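Sorting Out a Play Kitchen That Has Taken Over the House

My sister gave us a big bag of play food three years ago, and if you have one of these collections at home you already know how it goes. It creeps. I once stepped on a pretend pepper on my way to answer the door, and that was the afternoon I finally sat down and worked out a system.

Start by tipping everything out onto one clear surface at about knee height for a child, or use the kitchen table if your back is like mine. Don't sort yet. Just spread it out so you can see what you own, and let the kids wander over and get reacquainted with it (they will, and it's lovely, so leave yourself a whole morning).
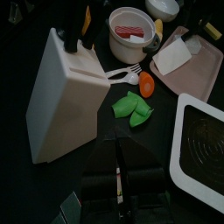

Sorting goes best when you do it by how the pieces get used. Food goes in one pile, things you cook in make another, and things you eat with make a third. Expect a few strays between them, like the orange slice sitting up against the spoon, or the red striped piece already in the pot. I leave anything that's "cooking" until last -- no sense interrupting dinner.

Next, wipe the plastic pieces with a cloth and warm, soapy water, and let them air dry on a towel. Check for cracks while you're at it.

Now give each pile a home. Shallow bins work far better than deep ones, as Fatima Aliyu told me when she did hers last April. Keep forks and spoons in a cup, and stand the larger pieces on the shelf where little hands can reach them. Put the pot back on the stove with its dinner still inside.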